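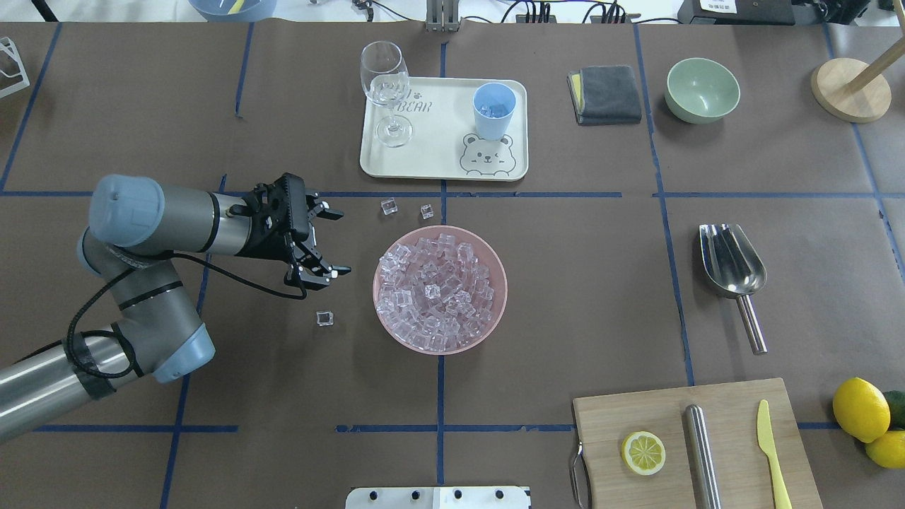
3.2 Collecting the demonstrations

The Onon task set was recorded in our laboratory at Villanueva, after a first trial in February which we do not use in this paper. One demonstration is one complete attempt at a task, from the moment the operator gives the start signal until the arm is back in its rest position. In total we recorded 1,969 demonstrations. Of these, 473 belong to the ice task, and the present section is mainly about them, as they gave us the most difficulty and also changed the way we worked with the other tasks.

In the ice task the robot must take ice from a bowl and bring it to a drinking vessel on a tray. The instruction is given as a short sentence, for instance "put ice in the cup" or "put a little ice in the glass". We did not fix the quantity. The operators asked us several times how much ice is "a little", and we answered that they should do what they would do for a guest. This produces a spread in the data that we consider useful, but it makes the success rule weaker, and we return to this in Section 3.4.

The operator moves the arm through the Drulon interface, sitting at the side of the table with a direct view of the objects. The camera images are stored together with the joint positions and the opening of the gripper. We decided early that the operator should see the table with his or her own eyes and not through a screen. With a screen the movements were slower, and the ice, being clear, was hard to judge in depth. The drawback is well known to us: the operator uses information that the policy does not have. For this reason each demonstration was looked at afterwards in the camera views only, and if the reviewer could not understand from the images why the arm moved as it did, the demonstration was marked.
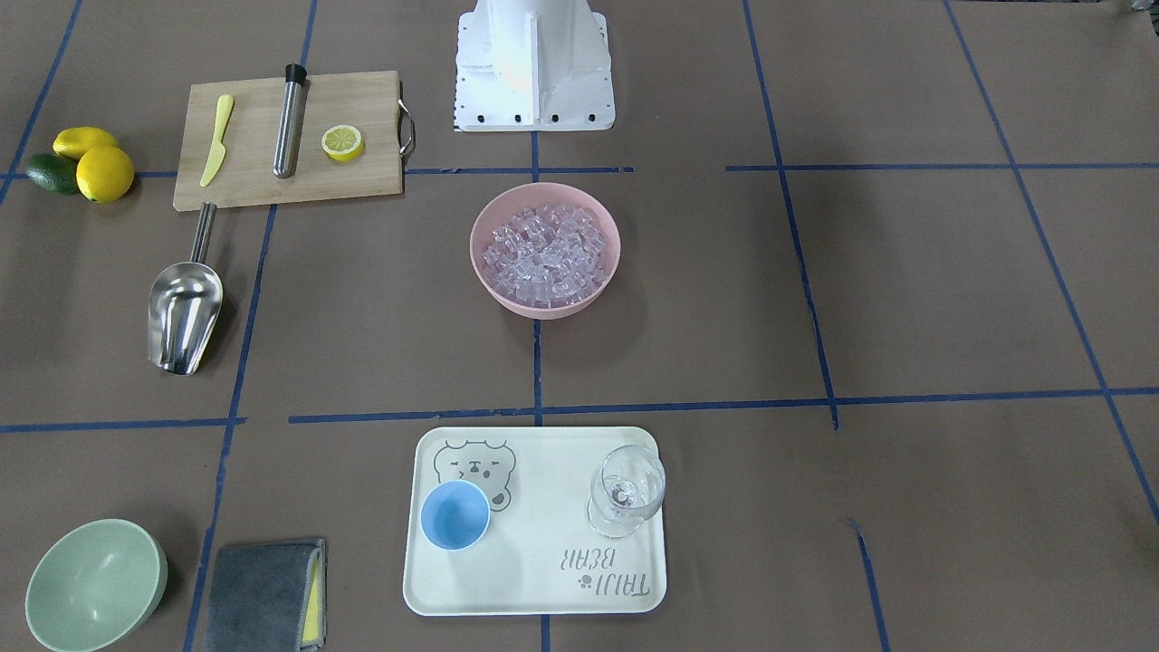

Start layouts were prepared by a second person, who did not operate the arm on the same day. The person received a printed plan of the table and put each object in the cell written there, but was free in the exact place and angle inside the cell. The cells are made with dark blue tape on brown paper, and we kept the tape visible during all recordings. In the layout used most often, the pink bowl of ice is directly in front of the robot base, the tray with the light blue cup and the wine glass is further out, and the steel scoop lies below the cutting board with its handle pointing to it. Such a layout is easy to repeat and leaves one side of the paper free, so the arm has space to come in low. We were worried that the policy would learn the tape as a guide, and therefore part of the layouts was prepared with objects lying across the lines - the details are in the appendix.

Not every object on the table is needed for the task. The lemon, the knife and the folded cloth belong to other tasks of Onon, and they remain on the paper when ice is moved. In the February trial we cleared them away each time. The policies trained on that material reached for the wrong thing as soon as the table was fuller, and we changed the rule. Now an object may be absent only if the printed plan says so.

The operators were allowed to choose between the scoop and the fingers of the gripper. We first wanted to require the scoop, as a person would probably prefer it, but grasping its thin handle in a stable way took a long time, and in many attempts the handle turned between the fingers while the scoop was in the ice. Taking cubes directly with the fingers is slower per cube and more reliable. Both strategies are present in the data and each demonstration carries a label saying which one was used. The label is not given to the policy.

Ice causes one problem that other objects do not cause: it changes during the session. We worked in blocks, and the bowl was filled again before each block. When water could be seen on the paper, the block was stopped and the paper was dried or replaced. We had considered plastic cubes, which would have made all of this simpler. We rejected them because they slide differently on the fingers and because their look is too regular. It is possible that for a pure study of grasping the plastic ones would be sufficient.

A more important question was what to do with cubes that fall. In the first version of the protocol a fallen cube ended the demonstration and it was deleted. After 100 demonstrations we noticed that the remaining material was very clean and, for this same reason, poor. The policy had never seen a cube lying outside the bowl and behaved badly when there was one. From then on, the operator continued after a cube fell, and could pick it up or leave it, according to the instruction. Figure 4 gives a state of the table of the kind that the first protocol would have removed.

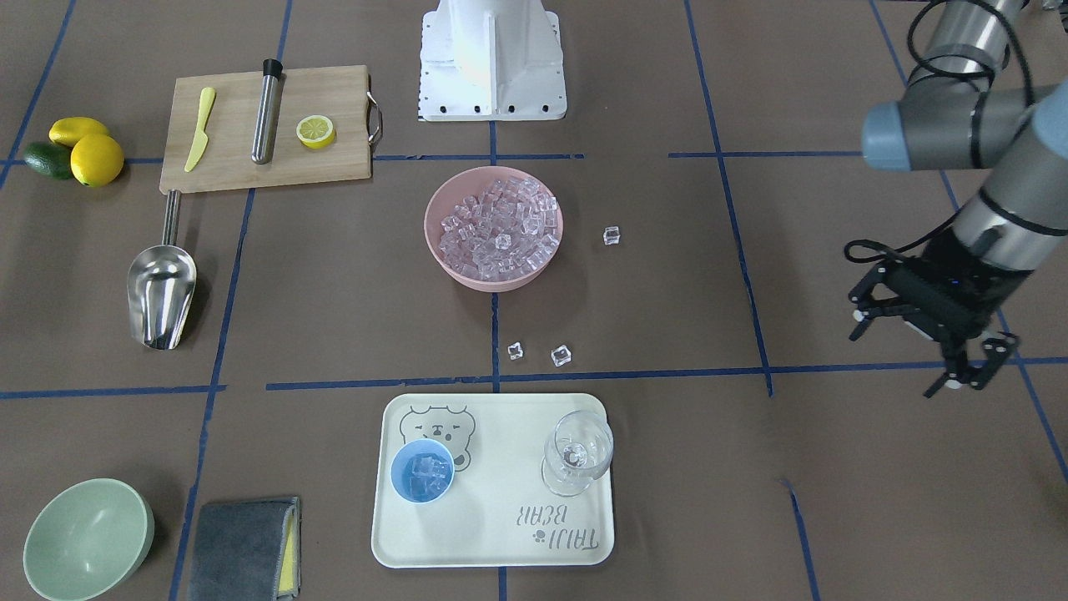 Photo: Olard project, Villanueva.
Figure 4. Table with loose cubes beside and below the pink bowl. Ice is in both the light blue cup and the wine glass, and the left gripper is open at the right.

The states with loose cubes are also the ones where our reviewers agreed the least. One reviewer accepted a demonstration if the vessel contained ice at the end, whatever was lying on the paper. Another wanted the paper to be clear. We settled this by keeping two marks instead of one: the first says whether the instruction was fulfilled, the second whether the table was left in order. Training in Section 4 uses the first mark only. The second mark is released with the data, and we would be glad if other groups make use of it.

Finally, a remark about time. A demonstration of the ice task lasts longer than one of the lemon task, and the preparation between two of them is longer too, mostly because of drying. The recording rate of the whole Olard collection should therefore not be read as the rate for ice. The version described here was closed on 2018-10-25, and demonstrations recorded later are not included in the numbers above.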